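Candelberg Wipe-Clean Tablecloth Fabric, Coated Cotton, Sold by the Metre
Product information and care notes

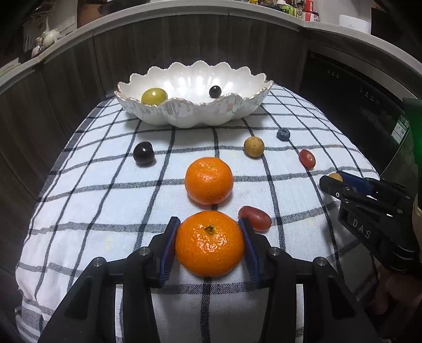
Aurelia Sârbu
Technical Editor, Table and Kitchen Textiles
Updated December 2025

Overview

Candelberg is a woven cotton cloth with a matt acrylic coating on the face side. It is intended for dining tables, kitchen tables and café tables in daily use. The coating is applied after printing and sits in the weave, so the cloth drapes and folds more like uncoated cotton than like PVC oilcloth. The reverse is uncoated.

The range comprises plain colours, stripes and checks. Patterns are printed, and on the checks the lines follow the weave to within 2 mm per metre. Customers joining two lengths should order both from the same batch and add one full pattern repeat for matching.

Specification

Composition: 100% cotton, acrylic coating
Usable width: 140 cm
Selvedge: 1 cm each side, uncoated
Minimum order: 1 metre, then in steps of 10 cm
Maximum continuous length: 80 metres
Abrasion, face side: 3000 cycles without visible loss of coating (Drotik in-house method, dry)
Heat resistance: 80 °C, brief contact
Shrinkage: up to 4% in length, up to 2% in width
Wash: 30 °C, gentle cycle, no fabric softener
Tumble dry: no
Dry clean: no
Iron: reverse side only, low setting, no steam

Measuring

Measure the table top and add the overhang twice to each dimension. An overhang of 20 to 25 cm suits most dining tables. For a round table, take the diameter and add the overhang twice; the result must not exceed the usable width unless a seam is acceptable. Allow extra for shrinkage if the cloth will be machine washed.

Cut edges do not fray quickly but will soften with handling. For a finished edge, use a single turned hem of 2 cm, or a bias binding. Pins leave permanent holes in the coating. Use clips, a size 80 needle and a stitch length of at least 3 mm. A non-stick presser foot helps when the coated side is uppermost.

Stains

Wipe up spills with a damp cloth and a little washing-up liquid. Most foods have no effect on the coating if removed the same day. The following need more prompt attention:

Citrus peel oil. Can dull the finish on long contact. Wipe with soapy water and dry.
Dark fruit juice, red wine, beetroot. May tint pale grounds. Blot, do not rub.
Turmeric and curry paste. Likely to stain white grounds permanently.
Ballpoint and felt-tip ink. Not removable.

Do not use bleach, scouring cream, acetone or white spirit. Melamine sponges remove the coating.

Hot dishes

Use a mat under pans, casseroles and teapots. Damage from heat appears as a shiny ring or a white bloom and cannot be reversed.

Storage

Roll the cloth face outwards on a tube. Folding is acceptable for short periods. Fold lines relax in a warm room within a day or so, or can be ironed from the reverse.

Related items

Prultus table felt, 3 mm, non-slip underside
Yurchenko tablecloth weights, set of 4, zinc
Drotik cotton bias binding, 20 mm, by the metre

Ordering and returns

Lengths are cut to order and cannot be returned unless faulty. Samples measure 10 x 15 cm and are sent by ordinary post. Check the length before cutting or sewing. The striped patterns are next printed in February; orders beyond current stock are held until then.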